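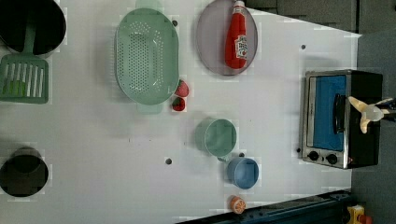 4. First use of the Larkavberg induction plate

Before you cook the first time, read also section 3 (Placing the plate).

4.1 Preparing

1. Take away the protective film from the glass. Start from a corner and pull slowly.
2. Wipe the glass with a damp cloth and let it dry.
3. Put the plug in a grounded wall socket. Do not use an extension cord.
4. The plate gives one short beep and the standby light comes on.

Note: If the standby light blinks, the child lock is active. Hold the key symbol until the blinking stops.

4.2 Heating water for test

1. Fill a pot with 700 ml of cold water and set it in the middle of the ring.
2. Press the power key, then press plus until the display shows 800 W.
3. Wait until small bubbles are rising from the bottom.
4. Press the power key again. The fan continues to run for some time and stops by itself.

CAUTION: The glass takes heat from the pot. Do not touch it while the letter H is in the display.

Note: If the display shows E1, the plate does not find a suitable pot. Test the bottom with a magnet. When the magnet does not hold, the pot can't be used with this product.

4.3 Draining and serving

Switch off the plate before you lift the pot. Keep a colander ready in the sink and pour away from yourself. Plastic tools must not lie on the hot glass.

4.4 Timer

1. Choose the power level first.
2. Press the clock key. The display shows 30 minutes.
3. Change the time with plus or minus. After 3 seconds the time is saved.

The timer is erased if you remove the plug.

For spare parts, write to Honkanen service in Trurnby, attention Vilja Lahtinen. Please mention the serial number, which you find under the plate.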